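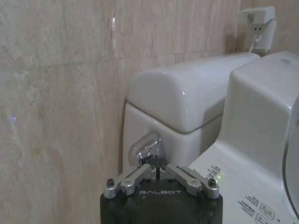

NOTICE TO THE RESIDENTS OF SOLVILLE

The Office of Municipal Quiet, acting under Rule 70, informs all residents that the sound heard nightly beneath Shehu Street has been entered in the public register as number 2351. It will be referred to by that number in all letters to this Office.

The sound was first reported by Mrs. Despina Radulović, who described it as a person humming while looking for something in a drawer. Inspector Zlatko Georgiev attended on three nights and confirmed the humming. He was unable to confirm the drawer.

Residents have asked whether the sound may be stopped. Under the present rules, a sound may be stopped only at the request of its owner. The Office has therefore invited the owner to come forward. One claim has been received, from Mr. Costel Dimitrov, who states that he lost the tune as a boy and would know it anywhere. He was asked to hum it for the record. He hummed the first part correctly and then wept, and the hearing was put off until August.

In the meantime, windows on the north side of Shehu Street may remain open. Children may be told that the sound is old and means no harm. Residents are asked not to hum in reply — Ms. Romaniuk of the bakery did so last week, and the sound has since learned a second verse.

Objections may be left at the front desk before the hearing. Mr. Dimitrov has asked that his place in line be kept, and the Office has agreed.

Dirceu Fagundes
Registrar of Sounds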